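Let the students keep the broken bits

By Ada Parisi
2 January 2022

The robotics club at Todano runs on a budget of $1089 a year, and last year $859 of it went on replacement parts. A few parents have asked whether that money is being wasted. Their view is that students should learn on a simulator first and be allowed near the real hand once they know what they are doing. I think they have it the wrong way around.

A simulated finger closes when you tell it to. A real one has a gear that slips, a screw that works loose and a cable that is two centimetres too short. Students who have only worked on a screen tend to blame their code for all of it. Students who have had the cover off look at the hardware as well, and they usually find the fault sooner.
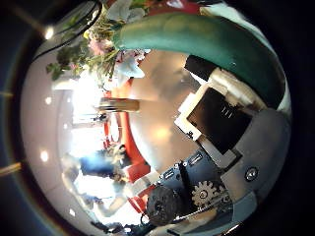
My brother Nazareno teaches woodwork and has made the same case for years. He lets his classes cut joints badly before he shows them how to cut one well. Some timber goes in the bin, and he budgets for it. I don't see why a motor should be treated differently from a length of pine, apart from the price.

Price is a fair concern. Our club has 24 members and two hands, so a stripped gear can hold up half the room. At the Trumano regional meet we lost most of a morning to one connector that had been pushed in crooked. The Valentini team beside us had a sealed commercial gripper and had no trouble at all. They also placed well ahead of us. I still wouldn't swap, as none of their students could tell me what was inside it.
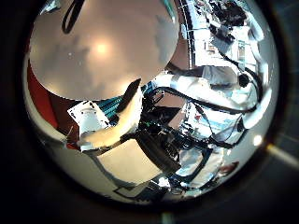
Should beginners be allowed to take the hand apart in their first term?

They should, with the power off and an older student at the bench. We ask them to write down each step as they go and to put it back together by the end of the session. Most need help with the cabling the first time.

I would like the club to set aside a fixed amount for breakages each January and stop treating every repair as a failure. The simulator can stay. It is handy for testing at home, and the Domia licence is paid up until next year anyway.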